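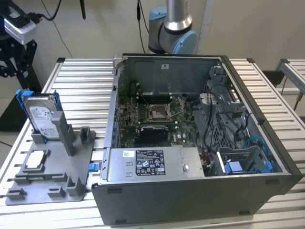 The tower opened on its side, with the processor socket empty.

September 28, 2022

In August I began setting aside two desktop computers that my household no longer uses. Readers of this blog will recall that both were purchased for the small bookkeeping office I kept in Tromness, and that one of them held the client ledgers until the office closed. The present entry concerns the larger of the two.

My intention is to keep whatever can still serve and to deliver the remainder to Rizk, the recycling depot on the Beltemura road. The depot accepts complete cases but asks that storage drives be removed beforehand. I wished to attend to that matter personally, given the nature of the records. The final backup contained 3,971 files, and the copying occupied almost 40 minutes.

The side panel has been removed and the interior is accessible. The power supply is a large silver unit and will remain in place until the end. The memory slots are beside the processor socket, and the drive cage stands on the opposite side of the case. I was pleased to find the tray in the cage colored bright blue, as is the small latch on the outer edge of the chassis. A manufacturer who marks such parts clearly performs a service to the owner.

Cables require more patience. It is my practice to write down the position of each connector before releasing it, and I recommend the same to any reader undertaking similar work – a pencil and an index card are sufficient.

Felista Mohamedi has kindly offered to take the monitor and keyboard for her reading room at Faneo. The second computer will be opened next month, once I have located its power cord.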